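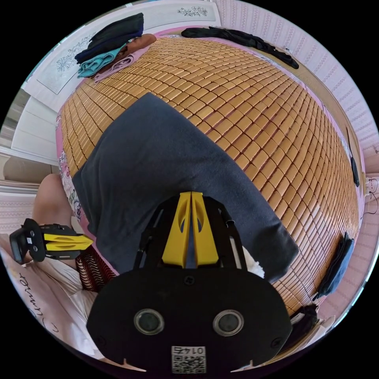 Benedicta Dankwa wrote to us after the last newsletter that the new rule for the 200 metre range is too strict, and that members who reload their own cartridges will stop coming if every box must be shown at the desk. Several others at Wetirby have told us the same, so I would like to explain what was decided.

From March, factory ammunition can be brought in as before. Reloaded rounds need a label with the calibre, the powder and the date of loading. You show one box at the desk when you sign in, and the others stay in your bag. Steel core bullets remain forbidden on all lanes — they damaged the backstop last winter and the repair was not cheap.

The club has also made a shared order of .22 target rounds, 2,000 in total, sold at the cost price. The limit is 6 boxes for each member until everybody had a chance to buy. Please ask Kwesi Addo, and bring your membership card, also if he knows you well.

Empty brass goes in the blue bucket next to lane two. If you want to keep your own, pick it up only when the red light is off and the range officer has called the line clear.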